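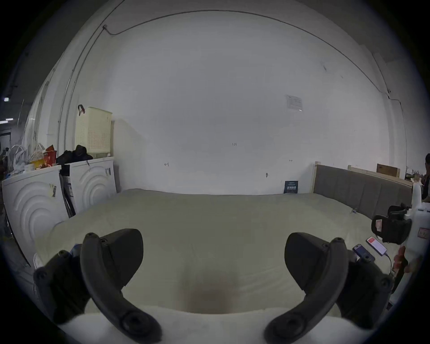

A bed and washing machines on the floor at Histodia's Lamthorpe site, during Thursday's open day. Photo: Nkrumah Alhassan

LAMTHORPE – Histodia opened its doors to the public on Thursday and promised a look at the future of housework. Visitors who came hoping to see a robot fold a shirt had to settle for watching people handle laundry with grippers.

The company, which rents space in the old Forsyth warehouse, is collecting recordings of household chores for a project called Susomness. Workers carry out each chore with handheld grippers, and the recordings are then used to train software that is supposed to run a robot arm later on. Histodia says it has 1,546 usable recordings of laundry work so far. It wants many more before it tries the software in a real home.

When that will be is harder to pin down. A handout at the door said "soon." Marthinus Mahlangu, who leads the project, told one group that a first home trial could start in March, then told a later group that March was "a target, and targets move."

Asked how often the software gets a towel folded by itself, Mahlangu gave a figure of 99 percent. Pressed on it, he said the number covered only the step of finding and gripping the cloth, over 412 tries with the same kind of towel. He did not have a number for the whole job – from basket to finished stack – and said the company was not ready to share one.
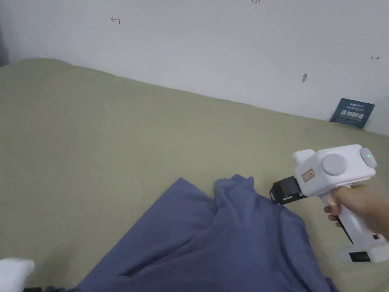 Laundry is a hard test for any machine, and on that point Histodia's staff were open. A plate keeps its shape when it is picked up, while a shirt can land a different way each time. Much of the demonstration came down to small moves of the hand, such as bringing the black jaws of a white gripper up to one raised fold in a crumpled blue-gray cloth. It takes patience, and the people doing it clearly have plenty. Whether a robot can learn the same touch from their recordings was a question the open day left alone.

The visit lasted 19 minutes per group, with questions at the end. Several people asked about price. Mahlangu said it was too early to talk about that.

Histodia plans another open day and says it hopes to have a robot arm running by then. It has not set a date.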